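Subject: Re: [storage] Slotted basket or solid bin for the small parts
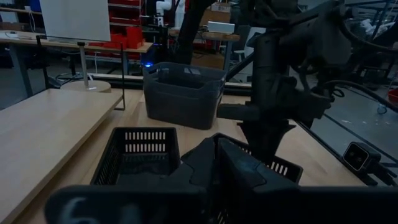
From: Dauda stores desk
To: storage list
Tuesday, 9:04

> We have 33 Prornard baskets on order and could still change to
> solid bins. Does anyone use both on the same table? Our loose
> items run from cable ties up to hand tools.

We use both. The black mesh basket goes nearest the working side, with the dark gray bin behind it. The bin is taller, so with the order reversed you reach over it every time.

The slots on the basket are narrow, but cable ties work through them end first. Anything thinner than a pencil should go in the bin. Hand tools are fine in either.

Dust falls through the basket and ends up on the wood. The bin holds it and has to be tipped out. We do that on Tuesdays.

Labels: the Colelska type did not stick to the mesh. We tie a tag through a slot instead, stock no. 164 in the Gondatberg list. On the bin, a plain label below the rim has held since June.

I would split the order and keep the baskets for larger items.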